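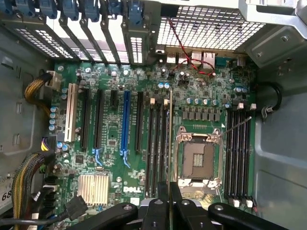
Page last changed: Tuesday, by the minute-taker (spelling, and item 4 at Bence's request)

Akeck Shared Workshop – Build Group
Minutes of the June meeting

Started at 7:10 pm, the agenda having said 7:00. Ten minutes were spent looking for the agenda.

Chair: Bence Oláh
Minutes: whoever sat nearest the laptop, again

1. Minutes of the last meeting

Accepted with one correction. The previous minutes recorded that the arm "homed successfully." The group wishes it noted that the arm homed successfully into the vise. The vise is fine.

2. Teardown bench: the Dell tower

Main business of the evening. The board is still in the chassis with the processor socket open and empty, and the memory slots either side of it are the next target. For anyone who missed the May meeting, the aim is for the arm to strip a donor tower down to bare sheet metal with no human hand going inside the case. So far the human hand is ahead by a wide margin.

Bence reported on clearance. With the gripper down over the lower ends of the left memory bank, the fingers cover a good deal of what they are supposed to be working on, and the body of the gripper sits over the bottom of the socket at the same time. Approaching from straight above is therefore a poor idea for the lower latches. He proposes coming in at a tilt. It was asked whether the wrist can tilt that far. Bence said it could if the cable sleeve was rerouted. It was asked who would reroute the cable sleeve. The minutes record a period of reflection.

On the load frame: one view was that it should be closed before any more work goes on nearby. The contacts in that type of socket do not forgive being brushed, and the gripper has a brushing habit. The other view was that this is a donor board on its way to recycling and that the contacts may look after themselves. Put to a show of hands. Close it. A cover will be fitted if one can be found in the drawer marked "covers," which at last inspection held fuses.

On cables: the yellow-and-black bundles on the left side of the board stay plugged in for now. The Modora vision script finds connectors well enough when they are a different color from whatever is behind them, and the white power connector scores high every time. Black plugs on dark backgrounds score poorly. The thin red-and-black pair that loops past the rear ports has been classified at various times as a cable, two cables and a scratch. More labeled shots needed.

Agreed: white connector first, then the small one below it with the yellow and purple wires, then memory latches, top ends before bottom ends. Slot latches come after that. The big silver heatsink is out of scope until the arm can be trusted with a screwdriver, and the group declined to set a date.

3. Grip force

The Groltow controller takes grip as a number from 0 to 1000, in units the manual describes as "units." Trials on a loose connector clamped to a scrap board gave the following:

At 219 the fingers hold the connector politely and slide off it.
At 500 the connector comes out, most of the time, with the latch pressed by a second person using a chopstick.
At 670 the connector comes out and brings its socket along.

The chopstick was ruled to be a human hand for the purposes of item 2. There was some argument over this. Bence will try a thin spur on one finger plate to press the latch, printed first, metal later if the print lasts more than one evening. Limit in the config is to be set at 500 and left there. This means everyone, including people who are only trying something quickly.

4. The emergency stop

The stop button is to be within reach of the person running the arm. It is not within reach if it is on the windowsill. The chair asked for this item to be recorded in a neutral tone and without reference to who put it on the windowsill, and it has been.

5. Bitar motor drivers

The replacement drivers came. One too few, and one with its screw terminals on the opposite side from the rest. The odd one will go on the wrist joint where there is room to be different. Order for the missing driver to be chased – third month running – and if there is no reply by the next meeting the group will buy from somewhere else and be quietly bitter.

6. Noise

The downstairs tenants have asked whether the grinding sound could stop by 9:00 pm. The group discussed whether it could stop at all. Base joint to be opened up and greased. Until then, no full-speed moves in the evening.

7. Any other business

The label maker has been found. It had been labeled.

A request to give the arm a name was put off for the fourth time on the grounds that we would then feel bad about the vise.

Someone has been keeping salvaged screws in a coffee mug. Someone else has been keeping coffee in a coffee mug. Screws now go in the jar by the door.

Actions

Close the load frame, find or make a cover: Bence
Printed spur for the finger plate: Bence
Grip limit set to 500 and written on the wall: minute-taker
Labeled shots of black plugs: anyone with an hour and low expectations
Reroute cable sleeve: open
Grease for the base joint: open
Chase Bitar: Bence, who pointed out how many of these were his

Closed at 8:50 pm. Next meeting on a Tuesday as usual, same room, bring a chair if you want one with a back.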